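4. 연필꽂이와 그 이웃들

4.1 손이 먼저 가는 자리

앞 장에서 책상 정리에 관한 분류표를 길게 늘어놓았으니, 이제는 조금 느긋하게 물건 하나를 붙들고 이야기해 보려 한다. 우리가 고른 물건은 연필꽂이다. 서류함이나 서랍에 비하면 학술 문헌에서 대접을 거의 받지 못했고, 우리도 처음에는 기타 항목에 넣어 두었다가 면담 기록을 다시 읽으면서 따로 꺼내 놓았다. 정리 일지 159건을 넘겨 보면 연필꽂이는 참으로 자주 나온다. 옮겼다는 말, 비웠다는 말, 도로 가져다 놓았다는 말이 계속 이어지고, 어떤 참여자는 하루치 일지를 연필꽂이 이야기만으로 채우기도 했다.

일지를 써 준 분들은 Laltton과 Follen 두 곳에서 모집한 12가구의 식구들이며, 기간은 10주였다. 가구마다 책상의 크기도 쓰임도 달랐다. 가계부를 쓰는 책상이 있는가 하면 아이 숙제와 어른 바느질이 번갈아 올라오는 책상도 있었고, 식탁을 겸하는 곳도 있었다. 이렇게 제각각인데도 필기구를 세워 두는 통이 놓이는 자리에는 꽤 비슷한 경향이 나타났다. 앉은 사람 쪽에서 보아 앞이 아니라 저편, 한가운데를 비켜난 옆쪽이다. 참여자들의 말을 그대로 빌리면 "팔을 뻗으면 닿는데 팔꿈치에는 안 걸리는 데"가 된다. 우리는 이 자리를 본문에서 편의상 '뻗은 자리'라고 부르기로 한다. 더 그럴듯한 이름을 찾느라 공동 저자들끼리 편지를 여러 번 주고받았으나 끝내 이 이름보다 알아듣기 쉬운 것을 찾지 못하였다.

뻗은 자리에는 조건이 두 가지쯤 붙는다. 우선 통이 작고 곧게 서 있어야 한다. 넓적한 접시나 쟁반은 같은 자리에 놓여도 안에 든 것을 들여다보아야 하므로, 몸을 일으키거나 그릇째 끌어당기게 된다. 또 하나는 통과 앉은 사람 사이의 상판이 어느 정도 트여 있어야 한다는 점이다. 종이 더미가 그 사이에 쌓이기 시작하면 펜을 쓰고도 통에 돌려놓지 않는 일이 늘어난다고 여러 참여자가 일지에 적었다. 그러다 종이를 치우는 날이면 그 밑에서 펜이 한 움큼 나온다는, 읽는 우리까지 뜨끔해지는 기록도 적지 않았다. 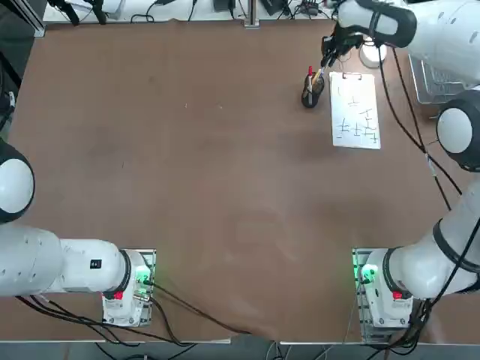

그림 1. '뻗은 자리'에 놓인 검은색 원통형 연필꽂이. 상판은 무광의 적갈색이다.

그림 1의 배치를 보면 연필꽂이가 상판의 오른쪽 위편에 서 있다. 색이 검어서 붉은 기가 도는 갈색 바탕 위에서 윤곽이 또렷하다. 우리는 처음에 색을 그다지 중요하게 여기지 않았는데, Liem에서 진행한 예비 면담에서 상판과 통의 색이 비슷하면 펜을 돌려놓을 때 눈으로 한 번 더 찾게 된다는 이야기를 듣고 기록 양식에 색 항목을 넣었다. 이 항목을 뒤늦게 넣은 탓에 초기 일지에는 빈칸이 있으며, 그 점은 6장에서 다시 밝힌다.

높이에 대해서도 한마디 덧붙이고 싶다. 키가 큰 통은 연필을 깊이 품어 주어 보기에는 얌전하지만, 짧아진 몽당연필이나 지우개는 그 안으로 들어가면 좀처럼 다시 나오지 못한다. 작은 통은 반대로 금세 차고, 차면 넘치고, 넘치면 주인이 무엇을 뺄지 생각하게 된다. Namamska의 한 참여자는 이것을 두고 "통이 작아서 내가 부지런한 줄 알았다"고 썼다. 통을 큰 것으로 바꾼 뒤에 나오지 않는 볼펜이 그대로 꽂혀 있었다는 것이다. 우리는 이 문장을 무척 좋아하지만, 한 사람의 경험을 두고 크기의 효과를 단정할 생각은 없다.

4.2 세우는 것과 포개는 것

연필꽂이를 따라가다 보면 자연히 그 이웃들에게도 눈이 간다. 책상 위의 수납 도구는 크게 나누어 세워서 쓰는 것과 포개어 쓰는 것이 있는데, 둘은 사는 동네가 좀 다르다. 세우는 것은 앞에서 말한 대로 손이 닿는 언저리를 차지하고, 포개는 것은 가장자리로 물러난다. 망으로 된 트레이가 좋은 예다. 겹쳐 두면 몇 개가 있든 차지하는 바닥은 하나 몫에 가깝고, 쓸 때만 한 장씩 꺼내어 펼치면 된다. 그런데 참여자들의 일지를 보면 꺼내는 일은 비교적 쉽게 하면서도 도로 포개는 일은 미루는 사람이 많았다. 포개려면 안에 든 것을 먼저 어디론가 보내야 하기 때문이다. 그러니 트레이가 포개어져 있는 책상은 그 자체로 정리의 어느 한 국면을 보여 준다고 할 수 있겠으나, 그것이 시작인지 끝인지는 사진 한 장으로 알 수 없다. 우리가 일지를 함께 받은 까닭이 여기에 있다.

그림 2에서는 갈색 상판의 왼쪽 끝에 회색 철망 트레이가 겹쳐져 있고, 그 더미 아래쪽 앞으로 흰색의 둥근 물건이 두 점 나와 있다. 하나는 작은 흰 받침에 비스듬히 세운 납작한 원판이고, 다른 하나는 테에 고리 모양이 둘린 나지막한 원통형 용기이다. 우리의 분류에서 이 둘은 '곁물건'에 속한다. 곁물건이란 수납 도구 곁에 머물면서 그 안으로 들어가지는 않는 것들을 말한다. 시계나 거울, 작은 화분, 크림통, 빈 컵 따위가 면담에서 자주 언급되었다. 쓰임새는 집마다 달라서 생김새만으로 이름을 붙이면 곧잘 틀리며, 그래서 부호화할 때도 용도를 확인하지 못한 것은 모양과 색으로만 적었다.
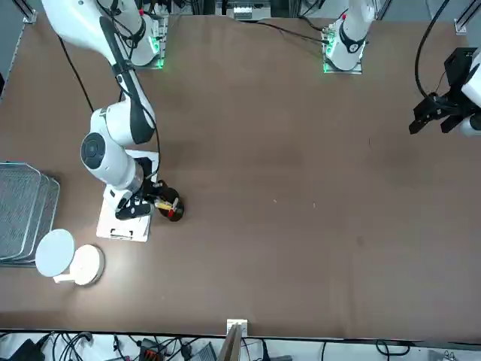

Oona Ahonen은 초고를 읽고 나서 곁물건이라는 말이 너무 너그럽다고 적어 보내왔다. 자기 집에서라면 그런 것들은 모조리 '아직 갈 데를 못 정한 것'이고, 연구자가 거기에 어여쁜 이름을 지어 주면 사람들이 영영 치우지 않을 것이라는 의견이었다. 또 이름이 생긴 물건은 버리기도 어려워진다면서, 차라리 항목을 없애고 수납된 것과 수납되지 않은 것 두 칸으로 나누는 편이 낫지 않겠느냐고 물었다.

이 지적을 두고 우리는 오래 망설였다. 두 칸짜리 분류가 깔끔한 것은 사실이고, 부호화 담당자끼리의 일치도를 생각하면 솔깃하기도 하다. 그러나 면담에서 만난 분들은 곁물건을 두고 미안해하거나 변명하는 기색이 별로 없었다. 오히려 매일 보려고 거기에 둔다고 말하는 쪽이 많았고, 트레이 안에 넣으라고 권하면 고개를 저었다. Aliki Stamatopoulos가 정리한 면담 기록(1/9/00)에는 트레이를 닦으려고 곁에 있던 물건을 모두 옮겼다가, 다 닦고 나서 트레이보다 그 물건들을 먼저 제자리에 놓았다는 대목이 나온다. 갈 데를 정하지 못한 물건이라면 돌아갈 제자리도 없었을 터이니, 우리는 이 대목을 근거로 항목을 남겨 두기로 하였다. 다만 Ahonen의 의견을 받아들여, 3회 연속으로 일지에 등장하지 않은 것은 곁물건에서 빼고 미정으로 돌렸다.

4.3 하루 끝의 손길

정리의 순서에 관해서도 적어 둘 것이 있다. 큰 것부터 치우라는 조언은 살림 책마다 빠지지 않지만, 일지 속의 사람들은 손에 쥐고 있던 것부터 치운다. 펜을 쥐고 있었으면 펜을 통에 꽂고, 그 김에 옆에 누운 자를 꽂고, 그러다 통이 차 있으면 몇 자루를 빼서 어디에 둘지 궁리한다. 트레이는 그다음이다. 연필꽂이가 작은 시동 장치 같은 구실을 하는 셈인데, 통이 뻗은 자리에 있는 책상에서는 이런 흐름이 비교적 매끄럽게 적혀 있었다. 통이 선반이나 창턱으로 올라간 책상에서는 첫 펜을 꽂으러 일어섰다가 그대로 방을 나갔다는 기록도 보인다.

12월에 들어서면서 일지의 분위기는 꽤 달라졌다. 카드와 포장 끈, 가위와 풀이 한꺼번에 책상으로 올라왔고, 연필꽂이는 가위 손잡이에 밀려 기울거나 아예 바닥으로 내려갔다. 이 무렵의 기록을 평상시의 것과 함께 묶어도 될지는 여전히 고민거리이다. 우선은 따로 표시만 해 두고 합산에는 넣었으며, 뺐을 때의 결과는 부록에 실었다. 트레이 쪽은 사정이 나았다. 가장자리에 포개어 두었던 것을 내려 카드용, 끈용으로 나누어 쓴 집이 있었고, 그중 Follen의 한 가구는 명절이 지난 뒤에도 끈이 든 트레이를 그대로 두고 지냈다. 왜 치우지 않았느냐는 물음에 그 댁에서는 내년에 또 쓸 것이라고만 답하였다. 이 트레이를 수납 도구로 볼지 곁물건으로 볼지는 5장의 부호화 규칙에서 다룬다.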